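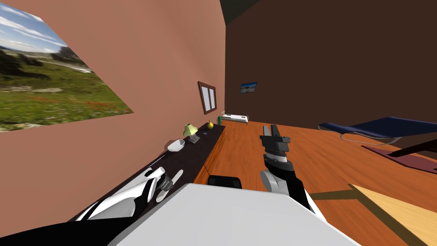
Thread: Room resets going over to robots, what happens to hours?

tidyprawn
Posted 5 Sep 2025
I work at Mayrhofer, in the holiday flats side. We have been told the room resets (everything on the worktops, cups, trays, lamps back in place) will go over to a two-armed robot from November, with us doing beds, bathrooms and checking. They are running it in a simulated flat first and we get to look at it and comment. The practice flat is fair enough as a layout, one long dark counter with a bowl, a lamp, a pear and a little green bottle on it, and the bed right down at the far end. Ours are more cluttered than that. What I want to know from people who have been through it is what happened to your hours. Our manager says nothing changes. The rota already has a column headed "checks" with no minutes in it.

Skiltuvero
Been through it, different firm. Hours stayed the same on paper. We went from eight rooms a shift to eleven, as the worktops were "already done". They were done most days. When they weren't, you did them and the beds in the same time. Get the number of rooms written down before it starts.

hobnail_kev
I'd disagree with some of that. We had the same change and I was glad of it. My wrists were bad from wiping and lifting trays all day and now they aren't. Yes, there are more rooms, but they are easier rooms. Depends who does your rota.

Skiltuvero
Easier for you maybe. Half our lot are over fifty and beds are the heavy part. If you take away the light jobs you are left with heavy jobs all shift. That was my main complaint and it never got an answer.
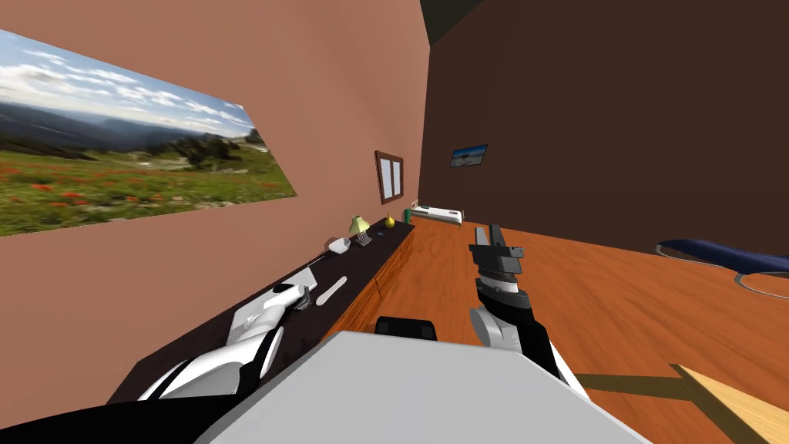

The other thing we lost was the slack. Doing the counter was when you had a breather and noticed things, a dripping tap, a phone charger left in the wall. We used to hand in a lot of lost property. Now it gets missed until the guest rings up.

Pito
Has anyone asked who gets the blame for breakages? With us it was two broken glasses in the first week and both went down against the cleaner who signed the room off. It was sorted in the end, but she had to argue for it.

tidyprawn
Not asked yet, I will put it on the list. The sheet they gave us says 892 trial runs out of 1000 finished without a person stepping in. I asked what happened in the rest and was told they are "being reviewed".

hobnail_kev
So 108 that needed somebody. That's the figure to take to your manager. If one room in ten needs you to go back to it, that is time and it should be in the checks column.

Dera
I do the rota at a place like this so I'll give the other side. We did put minutes in, six per room, and it was too many to begin with and then too few when the busy season came. You can't fix it in advance. You have to agree to look at it again after a month, with the people doing the job in the meeting.

Skiltuvero
Fine, but get the date of that meeting in writing as well.

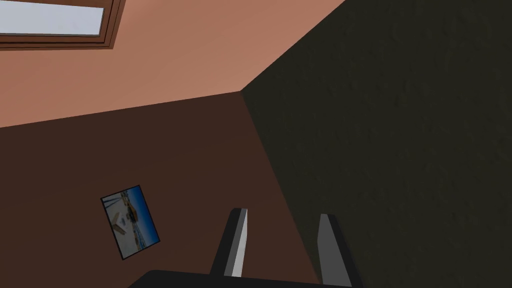 Daryna Shevchuk
I train new starters and I'd ask about training before anything else. We were given one afternoon and a booklet, then expected to know when to stop the machine and when to leave it. Ask to sit through whole runs, including the dull bits and the ones that go wrong. You learn more from a moment where the gripper is open, holding nothing and pointing up at the corner of the room than you do from the tidy clips they pick for the slides. Then ask them straight, is it stuck or is it waiting, and how would I tell? Our supplier couldn't say at first. They added a light for it later. Also ask if you are paid a higher rate for minding it. We got one, but only after two of us refused to sign the new job description.

hobnail_kev
We never got a higher rate. Didn't know you could ask.

tidyprawn
Thanks all. So far I have rooms per shift, minutes for checks, who pays for breakages, training and the rate. Meeting is next week with two of us going in for the cleaners. Will post what they say.

Pito
Add lost property.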